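Varkov wall control unit – set-up guide
Section 4: Fitting the unit to the rail

11/28/19
Text: workshop desk, Grerora

Read the whole section once before picking up a tool. Takes around 60 minutes first time, a lot less after that. Applies to the units supplied for Carport and Mercado kits. Older kits (before the September change) have a different rail, see section 9.

4.1 Before you start

You need: the unit in its bag, the rail, four rail screws, small crosshead screwdriver, spirit level, pencil, soft cloth. Drill only if the wall panel has no holes yet. Gloves if you like but thin ones – thick ones and you can't feel the connector seat.

CAUTION: Mains off at the board before anything else. Not just the switch on the wall. Check with a tester.

CAUTION: The circuit board is exposed along one side of the housing until the cover goes on. Hold the housing by its plastic edges. No fingers on the board, no cloth on the board, no blowing on it either.

4.2 Rail

1. Mark the line for the rail just under the panel ribs. Pencil, light.
2. Level on the line. Then again with the rail held up to it.
3. Two end screws in first, loose. Then the middle two.
4. Tighten from the middle outwards. Stop when the rail stops moving. Overtightening bows it and the unit will rock.
5. Wipe the rail down. Swarf left on top gets under the housing and you'll be taking it all off again.

Note: on a ribbed panel the screws go into the ribs, never the gaps. If a hole lands in a gap, shift the rail sideways. Up to 32 mm either way is fine, the unit slides.

4.3 Housing

6. Take the housing out of the bag. Keep the bag, the spare clips are taped inside it and people throw them away.
7. Offer the housing up to the panel with the raised tabs towards the bottom. Tall tabs are the first two, short ones the other two. If the short ones are on your left you've got it upside down.
8. Hook the top in first, then let the bottom swing back to the panel. Should go with hand pressure.
9. Slide left or right until it lines up with your pencil mark. Don't lift while sliding.

Note: the tall tabs have a recess in the middle. Leave them empty for now, they take the cover clips in section 5.

4.4 Connector and blue block

The black connector part stands upright to the left of the housing. Long narrow slot down it, blue block at the bottom end. Do the block last, and get at it from below – come in from above and you end up leaning on the connector.

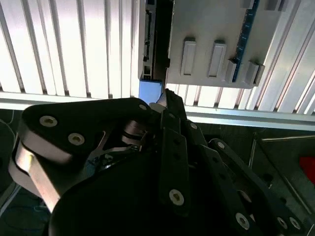

Fig. 4 – Blue block at the foot of the black connector part, just above the rail. Housing to the right.

10. Check the slot is clear. Torch straight along it. Any bits of packing, pick them out with something plastic, never metal.
11. Bring the connector part upright. If it leans, the housing is probably a touch too far over, go back to step 9.
12. Press the blue block upwards from its lower edge. Firm and even. You are looking for a short movement and then a stop.
13. Let go and look at it. Block should stay where you left it. If it drops back, press again a little nearer the middle.
14. Still drops? Take the connector part off, check the slot again, start from step 10. Do not glue it. Do not wedge it with card. We have had both back.

CAUTION: No pliers on the block. It marks easily and a marked block wont seat.

Note: the block should sit clear of the rail once pressed home. If it's touching the rail, the rail is too high – loosen the screws, drop it a hair, retighten from the middle as in step 4.

4.5 Check before power

15. Try to rock the housing with one finger at each bottom corner. No movement.
16. Run your eye along the rail from one end. Straight, no bow.
17. Look down the side where the board is. Nothing touching it, no wire lying across it.
18. Count your leftover bits. Should be spare clips only. A leftover screw means a missing screw.

4.6 First power-up

19. Stand clear of the panel, mains on at the board.
20. Wait. The unit does its own check and it is slow the first time, give it a full minute before you decide something is wrong.
21. Readout at the handset should settle between 2000 and 3000. Lower than that, connector not seated, mains off and back to step 10. Higher, leave it ten minutes and read it again.
22. Write the number on the card inside the door. You will be asked for it if you ring us.

Note: readout jumps about if the cover is off and the room is very bright. Not a fault. Take the final reading after the cover is on.

4.7 If you have to take it off again

Mains off, tester again. Ease the blue block down first, then the connector part, then the housing. Swing the bottom out, unhook the top. Rail can stay up. Put the unit back in its own bag and lay it flat, tabs upwards, nothing stacked on it. Dont hang it up by the connector.

Spare blocks and clips come in one pack, order under the Varkov fittings list at the back. Rail screws are sold seperately.

Cover and cover clips: section 5.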